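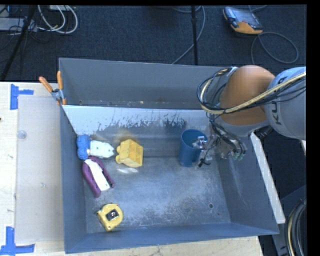

I've had a scruffy old metal bin knocking about the workshop at Brullisside for years, and last Friday I finally gave it a proper clean. If yours is as scratched as mine (paint worn through to bare metal, little specks of rust, the lot!), it's an easy afternoon job.

First, tip everything out and sort it. I keep plastic bits in one heap and anything soft, like cord or yarn, in another, well away from the water.

Next, wash the bin with warm water and a squirt of washing-up liquid, then dry it with an old towel. Do get right into the corners - that's where the rust starts.

Rub the rusty specks with fine wire wool. Go gently on any paint that's still sound, and wipe the dust off with a damp cloth.

I was all set to repaint mine, but Marion Gourlay talked me into a thin coat of clear wax and I'm so glad she did. Leave it overnight before you put anything back in. Old socks make the best buffing cloths, by the way.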